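Folding Pages: Blue Things on a Green Cloth

Posted Jan 9, 2023

I like folding laundry. I know how that sounds, but I've liked it since I was a kid and I've kept up this corner of my site for a good while now, mostly pictures of cloth in various states of order plus whatever I happen to be thinking about while my hands are busy. Last May it was bath towels. This round is all about soft tops and other floppy things, the ones that slide around and won't hold a crease unless you talk them into it.

A little background for anyone new. I live in Parton, a few blocks from the Larkorgate laundromat, and I do a big wash when the basket gets too full to carry with one arm. The last load came to 17 pieces that needed folding, not counting socks. Socks are their own subject and they'll get their own page when I have the strength for it.

What I've been working on this winter is the surface. For years I folded on the kitchen counter, then on my knees, then on top of the dryer at Larkorgate with somebody else's dryer sheets stuck to my elbow. All of those are too small! A big flat area with a plain cloth over it changes everything. The cloth keeps a slippery knit from skating away from you, and if the color is quiet and different from your clothes you can find the edges much faster. My own cover is an old flat sheet, washed so many times it's gone nearly as soft as a T-shirt. It wrinkles, and I let it. I tried ironing it once and felt silly before I got to the second corner.

The other half of it is elbow room. You want somewhere for the pile that's waiting and somewhere else for the pile that's finished, and the two should never be on the same chair. I have mixed them up more times than I'd like to admit and ended up folding the same sweater twice in one evening.

So, two pictures for the green and blue page. Look at the long diagonal creases in the first one, and in the second at how much table there is, with the clothes piled over a folding chair in the back and the round stools standing by. I'm jealous of those stools.
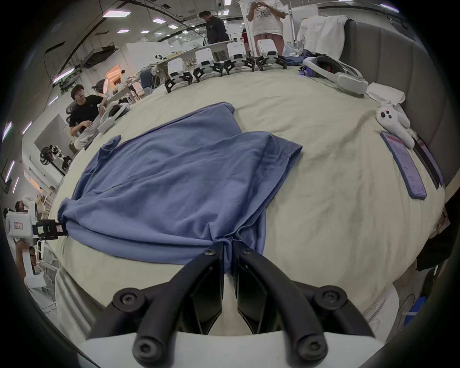 Blue-violet on pale green, with a bit of the hem gathered up and plenty of rumple left in the body.

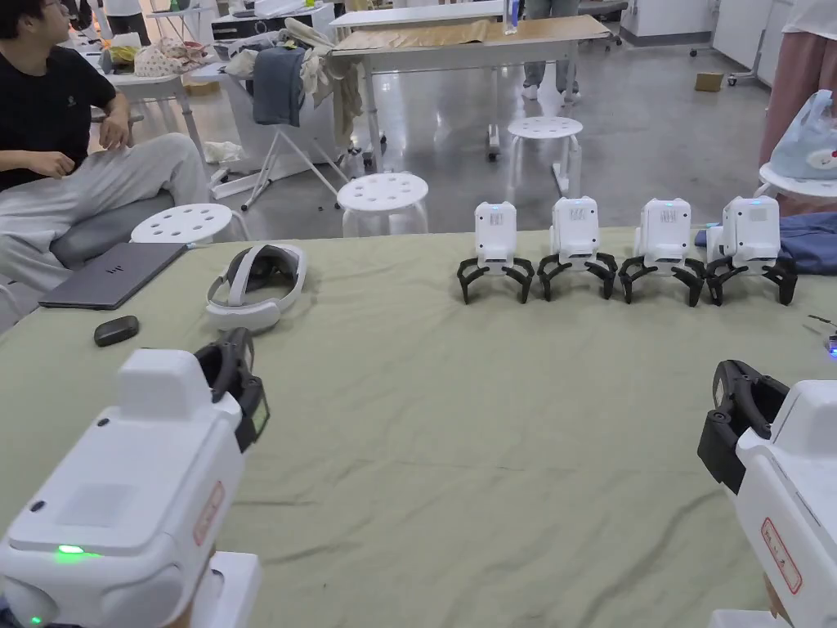

How do you fold a soft top so it doesn't fall apart in the drawer?

Lay it face down and smooth it from the middle out to the sides. Fold each side in toward the center with the sleeve laid straight down along the fold, then bring the hem up a third of the way and fold once more to meet the collar. Press the air out with your palms before you pick it up. If it still flops open, make the last fold into a tuck, with the thick folded end pushed a little way into the open one.

That's the whole method and I've used it on just about everything I own. A few notes, though, in the order they came to me.

Start with the hem. Most people grab a top by the shoulders, and that's fine for something crisp, but on a soft one the bottom edge swings around and twists. I find the hem first, pull the two side seams level, and then go looking for the shoulders. It's slower on the first piece and quicker by the third.

Big creases go before small ones. If there's a long ridge running across the front, chase that one off the edge with the flat of your hand and leave the little wrinkles alone. Half of them go away on their own once there's some weight on the pile.

Pick a width and stay with it. Mine is 14 inches for tops, because that's the inside of my dresser drawer less a finger on each side. I cut a piece of cardboard to that size and used it for a month, and now I can do it by eye – well, most days. The cardboard has since been promoted to bookmark for my very large atlas.

Let things sit. A freshly folded knit is springy, and if you stack it right away the whole tower leans. I leave mine on the cloth while I do the next two or three, then stack.

For storage I finally bought a Wondatix drawer divider, the plain kind that pushes apart until it grips the sides, and I'm pleased with it. It squeaks a little when I slide it, and I had to trim one foot pad to get the drawer closed. Before that I was using shoebox lids, and I still have one in there for scarves. If you have the lids, use the lids.

The nicest folding cloth I've ever touched was at Sekiguchi, the fabric shop downtown, a heavy cotton in a gray-green that I have gone back to visit more than once. They had a remnant of it 135 centimeters wide, just short of what I'd need to cover my table with any hang at the sides. I stood there holding it for much too long. I could seam two pieces together down the middle, I suppose, but then there'd be a ridge exactly where I do my smoothing, and I'd feel it every time. (If you've sewn a flat-felled seam that truly lies flat, please write and tell me how.)

I've now got 300 pictures in the laundry folder on my computer, and most of them will never go up here, you'll be glad to hear. Some are nearly the same picture of the same pillowcase. I'm sorting them by color at the moment, with a separate folder for stripes.

Coming next is fitted sheets, probably in two parts. I have a way of doing the corners that works on cotton and falls to pieces completely on flannel, and I want to try it a few more times on the double bed set before I write it down.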